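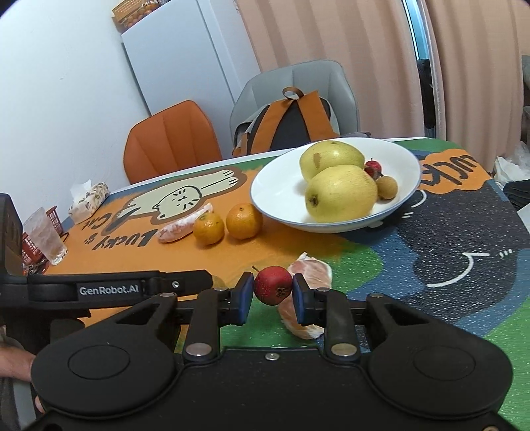 Rokero and Sárközi Open the Fosia Collection: Household Tasks Shown to Robots by Hand

December 19, 2025
By Levente Medve, Rokero

Rokero, together with its partner Sárközi, today announces the opening of Fosia, a collection of household tasks which are shown by people with hand-held grippers and recorded for the training of robot arms. The first part of the collection contains 590 hours of demonstrations. It was made in 11 homes by 30 demonstrators, and it will be available to research groups and to companies from March.

The tasks in the first part are small ones, done at the table. A person holds the gripper, closes its two fingertips on an object, lifts it and puts it in another place. Fruit goes into a bowl and comes out of it again. Objects are moved apart, put side by side, or collected in one place. Each of these movements is easy for a person, and many of them are still difficult for a robot arm outside of the laboratory where it was programmed.

"We wanted to begin with the things which are on the table anyway," said Levente Medve, who leads the Fosia work at Rokero. "A mandarin, a pear, a piece of pomelo somebody has peeled. If you ask a family what they would like a robot to do in the kitchen, they speak about cleaning up after a meal. For this the robot must first be able to take one piece of fruit without damaging it."

The demonstrators work with the gripper in the hand, and no robot arm is needed in the home. The camera on the tool sees the fingertips and the object from near, in the same view the robot will have later when a gripper of similar form is mounted on its wrist. A home can be prepared for recording in one morning. Furniture is not moved, the tablecloth stays, and the things which lie on the chairs or on the sofa may stay also. Rokero asks only that letters, bank papers and family photographs are put away before the session starts.

This last point was discussed for a long time between the two partners. Sárközi, whose engineers train the control software, at first preferred a plain table with a plain background. A comparison made in the spring changed this opinion. The software trained only on the plain table lost its way when a cloth with large printed figures was put under the same fruit — it tried several times to reach for a part of the print. After recordings with patterned cloths were added, these errors became rare. The collection now has many tables with strong colors, cartoon animals and lettering, and also dishes which have a printed logo at the bottom.
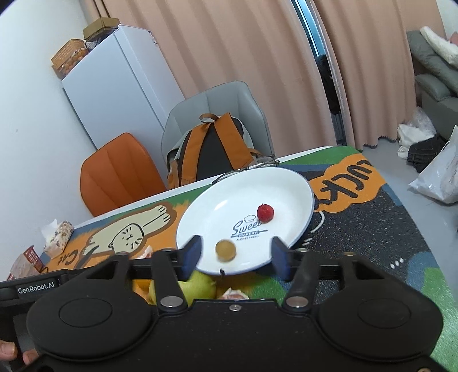 How a Demonstration Is Made

A session begins with a short list of tasks and no script. The demonstrator reads, for example, "put the round fruit on the plate" and decides alone from which side to come and where on the plate to put it. Two demonstrators rarely do it in the same way, and the partners consider this a strength of the material. The software should learn that a task has more than one good solution.

Rokero gives the demonstrators only a few rules:

- Come to the object slowly enough that the camera can see the last part of the way.
- Close the fingertips until the object is held, and no more.
- Let the object touch the surface before you open.
- If something falls or rolls away, continue and pick it up. Do not start again from the beginning.

The fourth rule surprises most new demonstrators. Many of them apologize when a fruit rolls, and ask if the recording can be deleted. Rokero keeps it. A recording in which the object escapes and is taken again shows the robot how to correct itself, and such material cannot be ordered on a list. In the first part of Fosia there are 800 recordings of this type, and they are marked separately so that users can include them or leave them out.

Training of a new demonstrator is done in the home where the recording takes place. The person first practices with objects of one's own choice, without recording, until the weight of the tool feels normal. Older demonstrators often need a longer pause between tasks, and the session plan allows it. Several of the most regular movements in the collection come from a retired dressmaker, who was at first not sure that she should take part.

Soft and Small Objects

Fruit was chosen as the first theme for its differences in size and surface. A pear is wide for the opening of the gripper and has its best holding place near the stem. A peeled citrus segment has a shape which changes when it is pressed, and it has no side that is really flat. Small red fruits with a stem are sometimes hidden completely by the fingertips in the last moment, so the software must remember where the fruit was. The longan looks simple, but it is small and round, and the two pads must meet it at the middle or it will turn away.
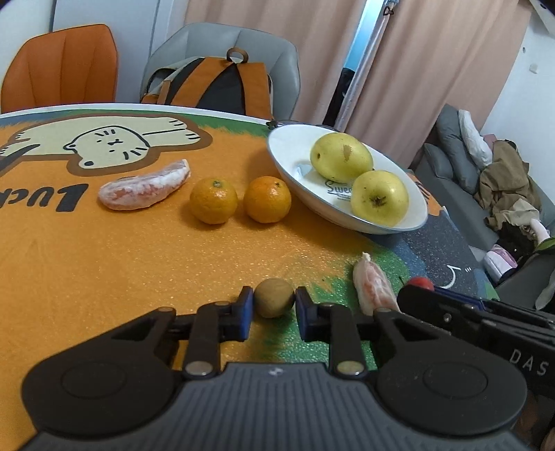

For this reason the tasks with small fruit are repeated more often than the others, in different light and with different neighbors on the table. Some tasks are done with two grippers, one in each hand. Here the demonstrator must also keep the tools from touching each other, and the recordings from both are brought to the same clock before they are given to the training software.

Sárközi has compared this way of teaching with remote control, where a person moves a real arm by means of a second arm or a joystick. Remote control stays in use at both partners, mostly for the final adjustment on the real machine. It gives exact data about the joints, which a hand-held tool cannot give. On the other side, it is slower to learn, and the heavy equipment is not easy to carry up to the fourth floor of a building without elevator — a situation the Rokero team knows well.

"With the remote arm, our people needed days until they moved in a natural way," said Medve. "With the hand-held gripper they are already talking about other things after the first hour, and the movements become calm. For us this is the sign that the recording will be useful."

First User and Next Steps

The first company which will use the collection is Brallier, a manufacturer of kitchen equipment for canteens and care homes. Brallier is preparing a table arm that will serve and clear small portions of food, and will use the fruit recordings for its first tests. The results of these tests will be shared with Rokero and Sárközi, also in the case that they are not favorable.

The second part of Fosia is in preparation. It will contain cups and drinking glasses, folded textiles, and packages which have to be opened. Homes for the second part are being selected now. Families who are interested can write to the Fosia office at Rokero, and should say how large the table is and if there are pets in the home. Participation is paid by session, and every household receives a copy of its recordings before they are included in the collection.

Research groups may request a test package without cost. Conditions for commercial use are sent on request by the Sárközi licensing office. Questions from the press are answered by Levente Medve at Rokero, in English and Hungarian.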